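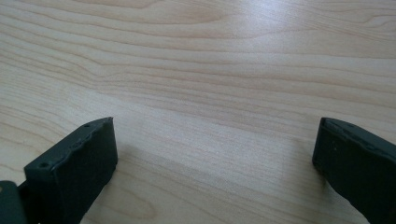
4.2 Setting up and looking after the Classka hand-held gripper

By Tharindu Patwary, July

Last updated: July

We promised in the last section to say more about the gripper itself, and this is the part of the paper we most enjoyed writing, even if it is also the part most readers will be tempted to skip. The Classka unit spent its whole working life with us at the Bakel workshop, and over that time it gave us 3,507 recorded grasps. A good many of the early ones had to be thrown away, and nearly all of that loss came down to small matters of setup that we could have caught in a few minutes at the bench. We have tried to put down what we do now, in the order we do it, in the hope that other groups will have a gentler start than we had.

The daily check begins with the jaws fully open. Figure 2 gives the view from the gripper's own camera at this stage, with the two dark fingers well apart and only the bare tabletop between them. We like a pale wooden surface for this job, and we keep it clear of tools and cables until the check is finished. The grain turned out to be a help to us as well, giving the eye (and the tracking software) something to hold on to in places where a plain white board gave it very little. The price is a little glare toward the middle of the table, and we have learned to live with it: the reading is taken at the finger tips, and the soft light in the room leaves those plain enough to work with.

Figure 2. View from the hand-held gripper with the jaws open over the check table. One of the small round holes in the left finger can be seen near its tip; the right finger runs out of view at the lower right.

What we look for first is level. The tips should sit at very nearly the same height in the picture, and if one rides higher than the other we go straight to the finger mounting before touching anything in the software. In our first weeks we did it the other way, correcting the offset in code every morning, and it was Patwary who finally took the finger off and found a screw backed out far enough to let the whole piece rock. Since then both fingers come off every 14 days, the seats are wiped with a dry cloth, and the screws go back in by hand until they just bite, after which we snug them a little at a time, going back and forth between them. Please do resist the urge to lean on the driver! The fingers are plastic, and we spoiled a pair that way.

Next comes the closing test. We squeeze the trigger slowly until the faces meet, hold for a breath, and let go, and we repeat this until the opening width logged at rest has settled. If it drifts, the carriage wants cleaning. Fluff is the usual trouble (our early objects were mostly felt and knitted things, which shed a great deal more than any of us had pictured), and a soft brush takes care of most of it. We put no oil on the carriage. The one time we tried, the oil gathered dust over a single Sunday and the jaws were slower afterward than they had been before.

The camera is left for last. Moving a finger even slightly changes where its tip falls in the picture, so a camera calibration done before the fingers are seated will have to be done over. We use the stock routine from the Iteck package, which takes 90 seconds when it goes well, and we save the result under the name of the person holding the gripper. That habit came to us from our friends at the Paul site, who run a sister unit and had noticed that left-handed and right-handed users tilt the handle differently. We saw the same in our own logs once we thought to look.

A spare pair of fingers, already checked against each other, stays in the drawer beside the table. When a pair is swapped we run the full check again from the open position, and the first few grasps afterward are marked in the log and kept out of the training set described in Section 4.3.

Contact: Tharindu Patwary, Bakel workshop | Copyright the authors | Back to top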